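**Dumstead Open to use revised scoring and weigh-in rules from March**

Feb 9, 2025

The Pladgate Amateur Boxing League has published the technical rules for this year's Dumstead Open, which starts in March. The main changes concern how round scores are collected, how long the scales stay open, and what happens to a bout that is stopped by a cut in the first round. Fight length is the same as last year: three rounds of three minutes for the elite classes, three rounds of two minutes for juniors, with one minute of rest between rounds.

The rules were written by Markos Gkikas, the league's technical delegate, after a review of 2,425 bouts held under league sanction over the past five seasons. According to the review, 174 of those bouts had at least one round in which the paper slip and the announced score did not match. Most of the mismatches were copying errors at the supervisor's table. The result of a bout was changed on appeal in a small number of them, and those changes have already been entered in the boxers' record books.
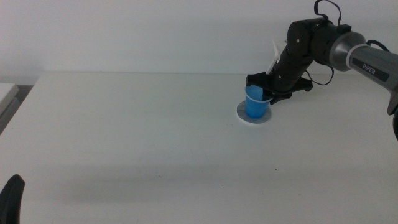 *Photo: Desteo*

Paper slips will no longer be carried to the table. Each of the five judges will enter a score on a handheld unit running Từ, the scoring program the league tested at its fall club shows. The ten-point must system stays in place, with the winner of the round given ten and the loser nine or less. A judge has fifteen seconds after the bell to enter a score. If no score arrives in that time, the supervisor stops the rest period clock, and the second round does not start until all five scores are in.

A judge may correct a score until the bell for the next round. After that the score is locked, and any later correction has to go through the supervisor in writing. Both the first entry and the corrected one are kept in the log with a time stamp. The log is open to team managers for 24 hours after the last bout of the session.

Open scoring will be used after rounds one and two. Each corner is shown the totals of the five judges, but the judges do not see one another's cards. Several clubs had asked for open scoring to be dropped on the grounds that a boxer who is two rounds up on all five cards tends to move away for the last three minutes. The review compared third-round warnings for passive boxing before and after open scoring came in and found a slight rise. The rule was kept, and referees have been told to give the first caution for passivity earlier in the round.

**Weigh-in**

The general weigh-in will run from 6:30 a.m. to 8:30 a.m. on the first day, half an hour longer than before. On later days only the boxers who are due to box that day weigh in, from 7 a.m. to 8 a.m. A boxer may step on the official scale once. Test scales of the same make will be set up in the corridor from 5:30 a.m. and can be used freely. They will be checked against the official scale before the doors open, and the readings will be posted on the wall beside them.

There is no allowance over the limit. A boxer who is over on the first day may enter the next class up if the club has no other boxer in it and the medical officer agrees. On any later day the boxer is out, and the opponent goes through on a walkover. Walkovers will be written as "WO" in the results and will not count toward a boxer's number of contests, a point on which record keepers in the league's four districts had been following different practices.

The entry limit has been raised to 400 boxers across all classes. Last year the limit was lower and the list closed nine days early. Clubs may enter up to two boxers per class, but the second is placed on a reserve list until the closing date. Draws are made by computer on the evening before the first session, with seeds limited to last year's finalists. Two boxers from the same club cannot meet before the quarterfinals.

**Cuts and stoppages**

Under the old rules, a bout stopped in the first round by an accidental clash of heads was declared a no contest and boxed again later in the day if both boxers were fit. In practice the cut boxer was almost never fit, and the other one went through with no decision on record. From March such a bout goes to the cards, including the unfinished round, however short it was. If all five judges have the round even, each must name a winner based on the quality of blows landed.

The eight-count rule is the same. Three counts in a round or four in a bout end the contest. Counts after a foul blow are not included in either total. The medical suspension after a stoppage from head blows stays at 30 days for a first case and 90 for a second within three months. The ringside doctor can make it longer but cannot shorten it.
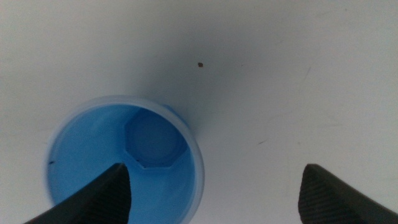
Corner rules have been tightened as well. Two seconds are allowed per boxer, and only one may step inside the ropes between rounds. Both must be seated and silent while the round is in progress, and the referee can send a second away after one warning. Each corner may bring a bucket, two towels, a sponge, gauze, cotton swabs, and a 1:1,000 adrenaline solution for cuts. Water may be given only from an open plastic cup of the type shown, light blue or any other plain color, filled from a sealed bottle in view of the corner official. Squeeze bottles are no longer allowed. Petroleum jelly may be applied thinly to the brows and nose, and the referee will have any extra wiped off before the bell.

Gloves will be supplied by the organizers. Boxers up to the welterweight limit use ten-ounce gloves, and those above it use twelve-ounce gloves. Hand wraps may be brought by the boxer and must be of the stretch type, no longer than 15 feet, closed with hook-and-loop or a single strip of tape at the wrist. Tape over the knuckles is not permitted. Wraps are checked and signed in the glove room, and a boxer who leaves the room after signing has to be checked again.

The hall has 760 seats, all on one level — the upper gallery stays closed this year while its rails are replaced. A single ring will be used, 20 feet square inside the ropes, on a platform three feet high. Sessions are planned for noon and 6 p.m. on each of the first four days, with finals in one session on the fifth. The time between bouts has been set at two minutes from the announcement of the decision to the next ring walk.

Officials who want to work at the tournament must hold a current league license and attend a half-day session on the scoring units. Judges who have not used the units before will score six recorded bouts and have their cards compared with those of the reference panel. Those who differ from the panel in more than a third of the rounds will be given other duties at the ring, such as timekeeping or glove room checks.

Gkikas said the rules would stay in force through the end of the season and would be looked at again once the Dumstead logs had been read. "We need a full tournament of time stamps before we touch the fifteen seconds," he said. Club questions on the rules can be sent in writing to the league office until the closing date for entries, and the answers will be mailed to all clubs with the draw sheets.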